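Grasp planner keeps picking the wrong height on chess pieces
Draltari users forum > Planning and perception

kaiwen_shen
Hi all, hope everyone's keeping warm this July! My planner takes one grasp height for the whole board, so pawns get pinched at the very top and slip. Is there a neat way to set it per piece?

Concetta G
Oh, I've been there, Kaiwen! I'd cluster the depth points and grasp at the middle of each cluster. No labels needed, and it took me 30 lines.

renzo.m
Sorry Concetta, I don't agree. Once two pieces overlap in the wrist view you get one fat cluster and a grasp in thin air. Use a classifier and a height table.

Concetta G
Fair, but then he's labelling knights until Christmas, the poor fellow.

kaiwen_shen
Thanks both, you're very kind. The black side is my worry, as the pieces sit close together and a few are over the border of the board. 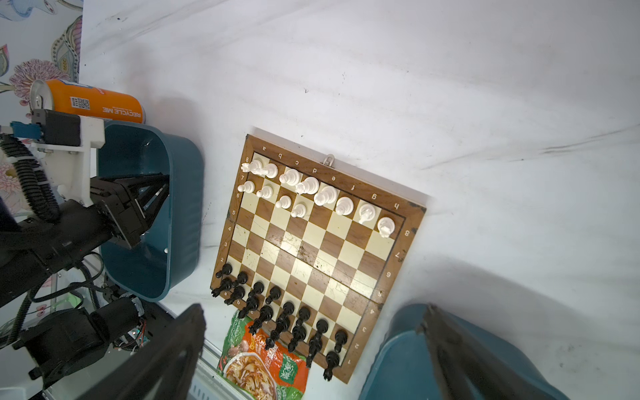
I'll try the clusters first, with a second look from 14 cm whenever one comes out too wide, and keep Renzo's table as my fallback.

renzo.m
Make that second look from a different angle, mate. Same angle, same blob.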